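About Us - Rurutham Robotics Club

After-school robotics, grades 9 to 12. No experience needed. We meet upstairs, usually till the building closes. This season is all about handling everyday stuff, storage boxes mostly.
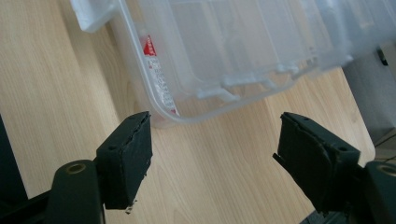
By Efraín Correa, club secretary
Updated March 1, 2019

Started with 6 students and a borrowed room. Still the same room. Clear plastic turned out to be a pain - shiny, slippery, hard for a camera to read - so of course thats what we picked for the season project. We work with two hand-held grippers, one per hand. Takes some practice.

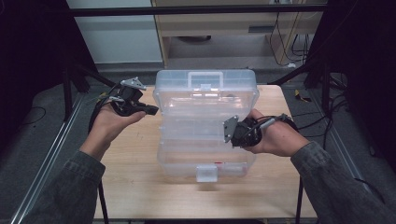

Everybody gets a turn, new members too. Fingers get rebuilt when they wear out, bring a screwdriver if you own one. Coach is Stanisława Chmielewska, teaches physics. Build lead Thaddeus Szabo, code lead Orlando Grajales.

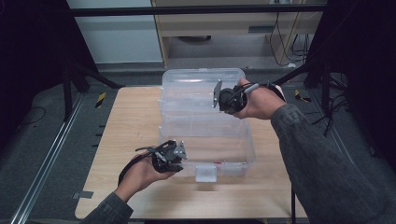
Two grippers, one storage box. Season project.

Dues are $80 a year, covers parts and the shirt. Can't swing it? Talk to the coach, we'll work it out. Two teams went to the Wundia Open in Febuary and we want to go again.

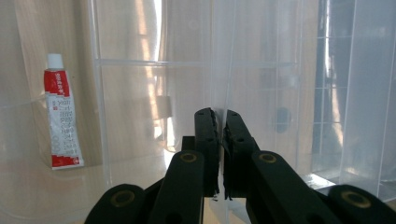
Small parts are next, then sorting. Parents welcome at any meeting. Questions or want to join - leave a note at the front office, attn robotics.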